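Can a machine clear the kitchen table yet? We asked someone who tries to make it happen

Idelov is a small company in Rurnton that builds software for low-cost robot arms. Its product, Pevia, is meant to teach an arm simple chores: picking things up, putting them in a bin, wiping a counter. The engineer who runs the testing side agreed to talk to us as long as we left out names and didn't ask for a launch date.

The first question was the obvious one. Would any of this work in a normal home today?

"No," the engineer said. "Parts of it would work for part of the day. People see a clip of a robot folding a towel and think it folds towels. It folded that towel."

Most of the work at Idelov is picking up small things and setting them down somewhere else. The engineer calls this the whole job in miniature. If an arm can't close on a small object and keep hold of it, there is no point in talking about dishes.

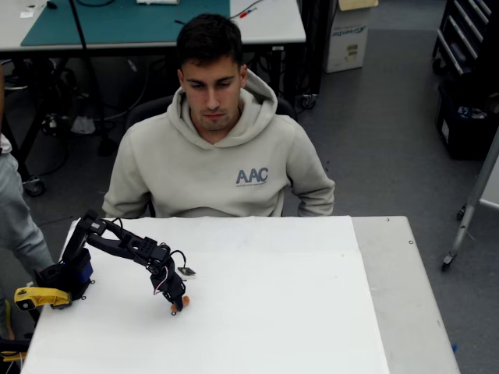 "We did 1,993 picks last winter, and I have the log for every one," the engineer said. "Of those, 257 failed. That sounds fine until you think about a dishwasher. Say you load 40 things a night. At our rate you'd have 5 on the floor."

The failures are rarely dramatic. The gripper closes a little early, or it pushes the object away before it gets a hold. Lighting causes trouble too. A routine that runs well at 10 in the morning can fall apart by late afternoon, when the sun reaches the bench.

Shops may get there before homes do. Tefera, a parts packer across town, has been trying Pevia on one sorting station since January. The parts come in the same tray and go into the same boxes, and a worker at the next station steps in when the arm stalls.

"That's a fair test," the engineer said. "Nobody moves the tray. At my house somebody always moves the tray."

We asked about cost. The arms are cheap now, the engineer said, and the time is the expensive part – somebody has to show the machine each task, over and over, then sit there and watch it try. A new object often means going back and doing more of the same.

And at home? The engineer has no robot there apart from a vacuum, and it gets stuck under the couch.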